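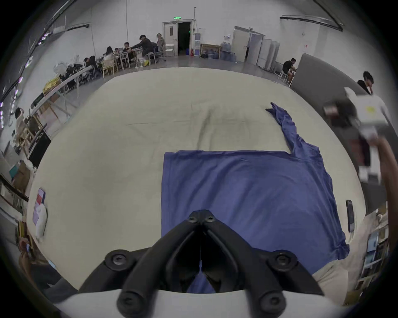 Pull the sleeves straight before you do anything else, writes Jiahui Zhong. If a sleeve is twisted when the shirt gets folded, it stays twisted, and you have a hard ridge across the chest when you take it out of the drawer. I do both sleeves first, then the hem, then I fold.

Folding on the Floor
Juleo Clothing Exchange, Grastdale
Gallery posted 27 June 2018

The blue T-shirt is spread on the cream mattress with one sleeve still crumpled toward the back. The hem needs straightening too.

The Juleo exchange takes in clean clothes and gives them out again, free, to anyone who comes by. Between those two steps everything has to be folded and put in size order. We used to do it standing at tables. This June we moved the folding down to the floor and put a padded mattress under it. People kneel or sit at the side, and a shirt can be opened out to its full width without the sleeves dropping over an edge.

Several people wrote in after our last gallery to ask how we fold T-shirts. The method is below, followed by the notes that came in and a list of our other galleries.

How we fold a T-shirt

Lay the shirt front down, with the neck pointing away from you. Run a flat hand from the middle out to each side seam. Pull the sleeves out straight, then tug the hem at both corners until the bottom edge is level.

Fold one side in toward the middle, starting halfway along the shoulder. Turn the sleeve back on itself so it lies inside the fold. Do the same on the other side. You should have a long strip the same width at the top and bottom.

Fold the hem up to just short of the neck, and then fold once more. For the shelves we stop there. For the drawers we fold in thirds, so the shirt stands on its edge and the colors can be seen from the top.

Children's shirts get one fold fewer. Thick cotton shirts also do better with one fold fewer.

Shirts with a print are folded with the print facing out. Shirts that need a button or a stitch go in the mending basket and are not folded at all.

About the mattress

A few things we have learned from working on a padded surface. It gives under your hand, so press lightly or the shirt will pucker. Creases in the cover will show through thin cloth and can be mistaken for creases in the shirt. Smooth the cover first. Light shirts are hard to see on a cream cover, and Wanting Pan now does all the white ones on a dark towel.

Please take your shoes off before stepping on it. Drinks stay off it as well.

Notes from readers

Baoshan Bai: I tried it at home on the bed and it works, but the bed is too high for me if I'm sitting and too low if I'm standing. The floor is better. I use a cushion for my knees.

Yiran Cheng: You say front down. I was taught front up, then flip it at the end. Does it matter?

Juleo: Front down saves the flip. If you are used to front up, the shirt will come out the same.

Yiran Cheng: Thanks. I'll stay with front up then.

Wanting Pan: For long sleeves, bring the sleeve straight down along the side after the first fold. Don't cross them over each other or you get a lump.

Shengli Su: Could you do one on hooded sweatshirts? I have never gotten one to lie flat with the hood on it.

Juleo: We fold the hood down over the body first and treat it as part of the shirt. It is still thick. We'll try to get to it in the next gallery.

Other galleries

Winter Coats at Citarik
Coats on 300 wooden hangers, sorted by length. Includes the repair of two zippers.

Socks
Matching, rolling, and what we do with the odd ones. Wanting Pan's method for knee socks is at the end.

Lu Street Drop-Off
The side entrance on the morning of the spring collection. Bags, boxes and one trunk.

Sheets and Pillowcases
Fitted sheets folded by two people, then by one. The second half is slower.

Bringing clothes in

Clothes should be washed and fully dry. Check the pockets. Please don't fold anything for us, as we open each item to look it over. Bags can be left at the Lu Street entrance during open hours. We can't take shoes, pillows or uniforms at the moment.

If you want to help with folding, write your name on the sheet inside the door. Wear something you can kneel in.

Back to all galleries
Next: Sheets and Pillowcases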